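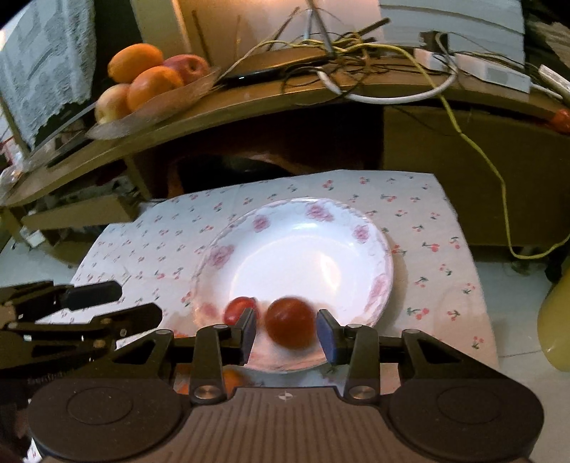

Reading time: 4 minutes

Why Fruit Changes Color
Plant Science for Ages 8 to 11
Text: Rokeya Abeysekara. Checked by Nnamdi Jibrin.

Most fruit starts out green. Later it may turn red, yellow, orange, purple or almost black. The change happens when the amounts of certain colored substances in the fruit go up or down. These substances are called pigments.

A pigment takes in some colors of light and sends others back. Sunlight is a mixture of all the colors of the rainbow. When it lands on a red fruit, the pigments take in most of the green and blue light. Much of the red light bounces back and reaches your eye, so you see red.

The main pigments

Chlorophyll (say KLOR-uh-fill) is green. It is the same pigment that makes leaves green. Plants use it to catch light and make sugar. A young fruit has chlorophyll in its skin and can make a little of its own sugar, but most of its sugar comes from the leaves.

Carotenoids (say kuh-ROT-uh-noyds) are yellow, orange or red. The name comes from the carrot. The red pigment in a ripe tomato is a carotenoid called lycopene.

Anthocyanins (say an-tho-SY-uh-nins) are red, purple or blue. They dissolve in water and are stored inside the plant's cells. Plums, cherries and blueberries get much of their color from them. In many plums the anthocyanins are mostly in the skin, and the flesh inside is yellow.

What happens during ripening

1. The seeds inside the fruit finish growing.
2. The fruit starts to break down its chlorophyll. The green fades.
3. Carotenoids that were hidden by the green begin to show. In some fruits, new carotenoids or anthocyanins are made as well.
4. Starch, which has little taste, is turned into sugar in fruits that store it, such as bananas.
5. The walls between the cells get weaker and the fruit becomes soft.

These steps overlap. A fruit can be fully red and still be hard.

The gas that starts it

Many fruits make a gas called ethylene (say ETH-uh-leen). You cannot see it. Ethylene is a signal that tells the cells to begin ripening. In tomatoes, bananas, apples and many plums, a little ethylene causes the fruit to make more. This is why a hard banana ripens faster in a closed paper bag with an apple. The bag keeps the gas close to the fruit.

Oranges, grapes and cherries work differently. They do not have a large rise in ethylene, and they do not get much sweeter after they are picked. Growers need to leave them on the plant until they are ready to eat. 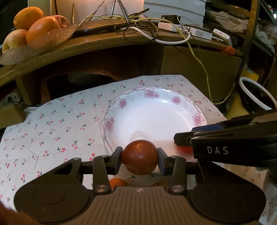

Round and ready for the table: orange and dark red.

Why have a color at all?

Fruit carries seeds. If every seed fell straight down, the new plants would crowd around the old one and compete for light and water. Many plants depend on animals to carry the seeds away. A bird eats the fruit, flies off, and drops the seeds somewhere else.

Bright fruit is easy to find among green leaves. Unripe fruit is green and hard to spot, and it is often sour or bitter. Animals tend to leave it alone while the seeds are still growing.

Color is not a perfect guide. Some fruit stays green when it is ripe — the greengage plum is one kind. Oranges grown in warm places can be sweet inside while the peel is still green, as cool nights help the peel lose its chlorophyll. Some bright berries are poisonous to people, so never eat a wild one unless an adult who knows the plant has told you it is safe.

A color count

Anoma Samarakoon grows tomatoes at Grundholm. One Tuesday her class visitors sorted 271 tomatoes by color. They put 193 in the red tray and 47 in the orange tray. The other 31 were green. All had been planted in the same week. Fruits on one plant do not all ripen together, partly because the flowers open at different times.

Try it

You need two green tomatoes and one ripe banana. Put one tomato in a paper bag with the banana and fold the top over. Leave the other tomato on a plate in the same room. Look at both at the same time each day and write down the colors. Stop when one tomato is red all over.

Words to know

Cell: one of the tiny parts that living things are made of.
Ethylene: a gas that signals many fruits to ripen.
Pigment: a substance that gives something its color.
Starch: a food store made by plants.

Next in this series: Why Cut Apples Turn Brown, by Rajitha Chowdhury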